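4.3 Replacing the processor cooler

Applies to Bodamance tower and rack units with a single socket. Units with the Fasasex liquid loop are covered in section 4.5.

Allow 30 minutes for the job. You need a number 2 Phillips screwdriver, lint-free wipes, isopropyl alcohol, a grounding strap and a tube of Bretetach thermal compound or the equivalent.

CAUTION: Shut down the unit and unplug every power cord before you open the cover. Units with redundant supplies have two cords.

CAUTION: The cooler can stay hot after shutdown. Wait 16 minutes before you touch it.

Removing the old cooler

1. Put on the grounding strap and clip it to bare metal on the chassis.

2. Remove the cover screws, slide the cover back and lift it off.

3. Unplug the fan cable from the header next to the cooler. Pull on the plug and not on the wires.

4. Loosen the four cooler screws a little at a time, working in a diagonal pattern. Go around at least twice before any screw is fully out.

5. Twist the cooler gently left and right until it comes free, then lift it straight up.

NOTE: If the cooler does not move, do not pry it. Reconnect the fan, start the unit and let it run for a few minutes so that the old compound softens. Shut down, unplug, and start again from step 1, taking the same precautions with heat.

Cleaning the processor

The processor stays in the socket during this work. Leave the retention frame closed. If the frame has been opened, see section 4.2 before you continue.

6. Wipe off as much old compound as you can with a dry wipe, working from the edges toward the middle.

7. Dampen a fresh wipe with alcohol and clean the top of the processor. Do not pour alcohol onto the board.

8. Repeat with clean wipes until no color comes off. Clean the underside of the old cooler the same way if you plan to use it again.
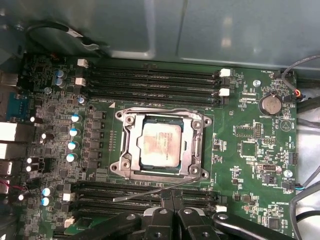 Figure 17. Processor in its socket, with dried thermal compound on the heat spreader.

9. Let the surface dry completely.

Fitting the new cooler

10. Peel the plastic film from the base of the new cooler. Coolers supplied by Abubakari come with compound already applied; skip step 11 if you have one of these.

11. Put a pea-sized drop of compound in the middle of the processor. Do not spread it.

12. Lower the cooler straight down and start all four screws by hand. Tighten them in a diagonal pattern until they stop.

13. Plug in the fan cable and refit the cover.

14. Connect power, start the unit and open the Hardware page. The fan speed must read above 300 rpm. If it reads zero, shut down and check the plug at the header.

Record the cooler part number and the date in the service log.

Section revised December 26, 2024, T. Bakke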